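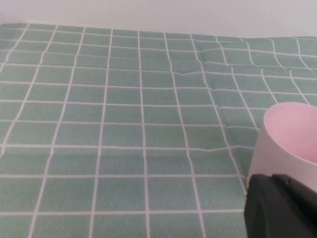 The Groltari tabletop arm costs $2,062 with the gripper, and I spent most of March trying to decide whether our tea counter should have put that money somewhere else. I still lean toward somewhere else.

First, the price. It gets you the arm, one gripper with a small camera at the wrist, a power supply and a clamp. It does not get you spare finger pads, and you will want those on hand before you start. It does not get you the software past the trial either. Binis, the shop that sold it to us, mentions this on the second page of the quote, under the shipping terms. Read the second page.

We wanted it for one dull job, moving cups from one spot to another between orders. Maricel Lumbao did the setup and had it powered and talking to the laptop in two evenings, which is good. Teaching it took longer. You guide the arm through the motion by hand, over and over, and the software is supposed to work out the rest. The manual says to practice on a flat, plain surface. We used a green gridded tablecloth that wrinkles toward the back, on the theory that our counter is never perfect either. I'd do that again. If a machine needs a perfect table, I want to know before I pay for it.

The gripper is the best part. It closes gently and the fingers are rounded, so I never worried much about a rim. The wrist camera is less impressive. Up close, the gripper finger blurs and covers the bottom of the cup, right where I'd like to see what is going on. A second camera fixes some of that, and is of course sold separately.

Reynaldo Lumanlan, who keeps our books, asked me to price it against the Dizon, a simpler arm with no camera that you program point by point. It is cheaper, and if your cups always sit in the same place I think it's the smarter buy. Ours don't, so it wasn't a fair fight. The Bornura was out of our range and I never got a straight answer from them on service costs.

If you are budgeting for one of these, add a line for pads, a line for software and 22 hours of somebody's time. That last number is ours, from Maricel's notebook, and it was all spent before the arm did anything for a customer.

Worth it? For a school or a hobbyist, maybe – the hardware is solid and the gripper is kind to dishes. For a small counter like ours, rent first if anyone near you will rent. Two stars for value, and I'd go higher if the software came in the box.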